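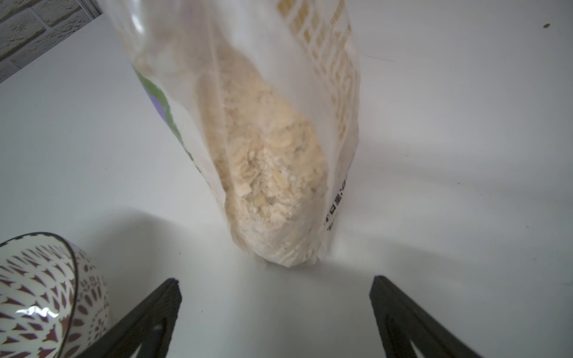

Pantry advice I stopped believing (and some I kept)

I have been told many times that I need matching jars. I bought a set from Ferrand, 19 of them, and gave most away. Dry goods come in bags, and the bags mostly do fine if you treat them decently.

Closing an open bag
Squeeze the air out, fold the top over twice, clip it. A clothespin holds as well as the Bullow clips I paid too much for. The spring on one of those gave out by October. Rubber bands work until they get brittle, and then you find oats on the shelf.

Bay leaves and bugs
People swear by these. I tried them for two winters and still got moths in the cornmeal. What helped was putting new flour in the freezer for a few days and wiping the shelf before anything went back on it. Keep the leaves for soup.

Crumbs on a white counter
White shows every speck, which I used to count against it. Now I'd rather see them. Sweep dry first, with a soft brush or the edge of a card. A wet cloth on dry crumbs makes paste and pushes it into the seam along the wall. Zarnix sells a spray for this job and I can't tell it from dish soap in warm water. 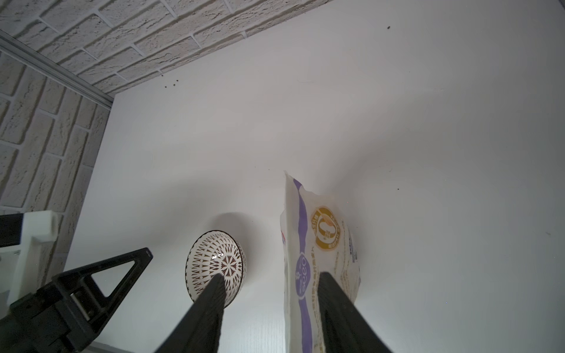

Dates on packages
A best-by date is about quality, so I don't empty a shelf over it. Smell the oats. If they remind you of old paint or crayons, the fat has turned and they should go. Instant oatmeal sold in a soft bag gets the same sniff as anything else, whatever is printed on the front. 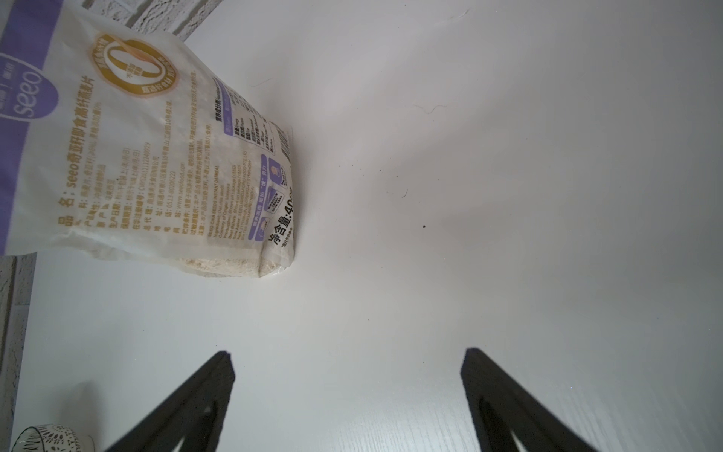 I do write the day I opened it on the bag with a marker, and I'm lazy about that too.

Moisture packets
Reusing the little packets out of vitamin bottles – I have my doubts. They've usually soaked up what they can by then. The Drurkidska canister with the drying lid may be better, but at that price I'll go on buying smaller bags and keeping them away from the stove.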